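Fermer une véranda sur une ancienne terrasse carrelée : faut-il casser le carrelage ?

Rubrique : Maison et extensions > Vérandas, porches, pergolas

Bonjour à tous,

Nous avons derrière la maison une terrasse couverte de 23 m², carrelée, avec un toit en tuiles porté par quatre poteaux. On voudrait la fermer pour en faire une pièce où s'asseoir d'avril à octobre, sans chauffage pour l'instant. Les trois côtés ouverts seraient vitrés, avec une porte coulissante vers le jardin.

Le carrelage est ancien mais il tient bien, sauf deux carreaux fendus près de la marche. La dalle a une pente vers le jardin, 6 cm entre le mur de la maison et le bord. J'ai fait venir un artisan en juillet. Il veut tout casser, refaire une chape de niveau et poser un nouveau carrelage, et il me demande 3907 euros rien que pour le sol. Un voisin me dit au contraire de garder l'existant et de poser les menuiseries dessus.

Est-ce que la pente gêne vraiment une fois la pièce fermée ? Et si je garde le carrelage, que faire au pied des vitrages pour que l'eau n'entre pas ?

Merci d'avance.
Posté par Perkier

Bonjour Perkier,

La pente ne vous empêche pas de fermer. Il faut surtout savoir ce que vous allez mettre dans la pièce. Une table et des fauteuils, on les cale. Un buffet haut ou une bibliothèque, c'est plus pénible, et ça se voit contre un vitrage d'aplomb.
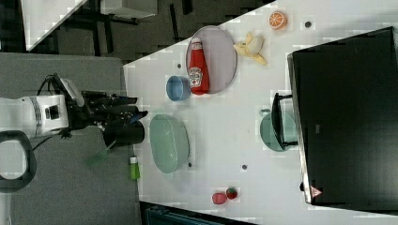 Cristian Ccori

Pour les menuiseries, ne posez pas le rail directement sur le carrelage. Les joints creux laissent passer l'eau sous le profilé, même avec beaucoup de silicone. La solution courante est de faire un muret ou au moins une longrine en béton sur le pourtour, ancrée dans la dalle et non dans les carreaux. On découpe une bande de carrelage à la meuleuse, on coule, et la menuiserie vient dessus avec sa bavette vers l'extérieur. Devant la coulissante vous gardez un seuil plus bas, avec un caniveau côté jardin.

Avant cela, vérifiez deux choses. D'abord, tapez les carreaux un par un avec un manche d'outil : s'ils sonnent creux par plaques entières, l'artisan a raison et il vaut mieux déposer. Ensuite, regardez ce qu'il y a sous la dalle au bord. Beaucoup de terrasses sont coulées sans vraie fondation, et des vitrages sur trois côtés pèsent lourd. Chez mes parents, la dalle avait bougé après le premier hiver et la porte ne fermait plus.

Si le carrelage est sain, vous pouvez aussi rattraper la pente par-dessus : primaire d'accrochage, ragréage fibré, puis le revêtement de votre choix. Certains produits vont jusqu'à 63 mm d'épaisseur, lisez bien la fiche technique. Attention à la hauteur de la porte de la maison, qui doit encore s'ouvrir si elle donne vers l'extérieur.

Pensez enfin à la déclaration en mairie. Fermer une terrasse couverte crée de la surface de plancher, même sans chauffage. Passez au service urbanisme avec un croquis et les cotes, ils vous diront quel dossier déposer.

garde ton carrelage, nous on a fermé la nôtre comme ça et on y mange tout l'été. par contre mets des stores sur le toit si tu as du vitrage en haut, sinon c'est intenable à 15 heures
Daresetti

Je ne suis pas d'accord avec la réponse juste au-dessus. Il a un toit en tuiles, donc pas besoin de stores en haut. En revanche il faut prévoir de l'aération — au moins deux ouvrants opposés, sinon la condensation coule sur les vitres dès les premières nuits fraîches.

Pour le prix, demandez à l'artisan de séparer la dépose, l'évacuation des gravats, la chape et la pose. Chez nous la dépose faisait presque la moitié du devis, et nous l'avons faite nous-mêmes avec un perforateur de location. Demandez-lui aussi si la chape comprend un isolant. Si un jour vous voulez chauffer, c'est maintenant que ça se décide, après il faudra tout reprendre.

Les deux carreaux fendus près de la marche, je les enlèverais en premier pour voir l'état du mortier dessous.
Woo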